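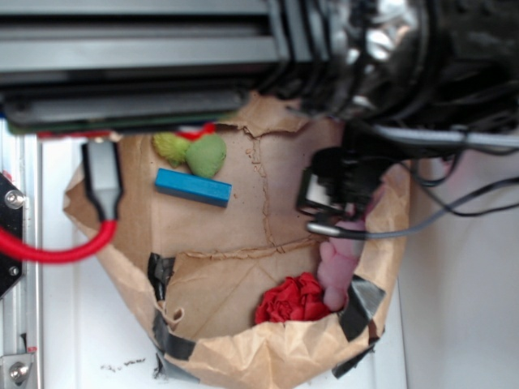

**Irnden pick cell 2 – inspection after dropped-object fault**
Inspector: Corinne Ostrowski
Tuesday, 16:20

Fault: gripper lost hold twice during tray pick, then the arm stopped on a position error. Log shows 72 good picks out of 80 before the first drop.

- [x] Power off and locked before reaching in
- [x] Gantry beam and side rail bolts checked. All tight.
- [ ] Arm cables tied back. **FAIL.** Loops hang beside the gripper. Re-tie before restart.
- [x] Gripper connector seated
- [ ] Grip force in range. **FAIL.** Reads low on close – about 16 percent under the setting.
- [ ] Tray fit for use. **FAIL.** Paper torn down the middle. Tape alone is not enough; replace the tray.
- [x] Test items: plush, wooden block and fabric flower are all on the approved list
- [ ] Work surface clean. Small dark specks near the tray, source not known. Wipe down and recheck after 96 cycles.
- [x] Emergency stop tested, both buttons

Comment (R. Pettigrew): Van Damme has the spare finger set. Do not raise the force setting to make up for wear. Cell stays locked out until the three failed items are signed off.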